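Capítulo 4
A placa-mãe por dentro

Abrir um computador pela primeira vez é uma alegria difícil de explicar a quem nunca o fez! Até agora falámos de bits, de endereços e de instruções; neste capítulo vamos finalmente pôr os olhos no cobre e no silício. Comece por desligar o cabo de alimentação e tocar no metal do chassis. 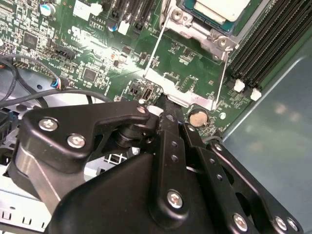 Uma placa-mãe lê-se como um mapa. O processador é a capital, e dele partem as pistas que levam dados à memória e às ranhuras de expansão – quanto mais curtas, melhor. A pilha em forma de moeda alimenta o relógio quando a máquina está desligada. Marius Jitaru, que montou a oficina da Tudari, pedia aos alunos que desenhassem esse mapa de cor, e os desenhos eram maravilhosos (alguns tinham cerca de 100 legendas). 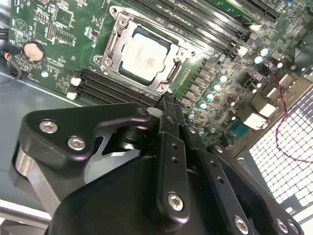 Na secção 4.1 estudamos o suporte do processador: a alavanca, a moldura metálica e o dissipador integrado. A secção 4.2 trata dos módulos de memória e das patilhas que os prendem. Guarde a figura da página 26, vai precisar dela nos exercícios.

Termos a reter: chassis, suporte, ranhura, pilha CMOS, serigrafia.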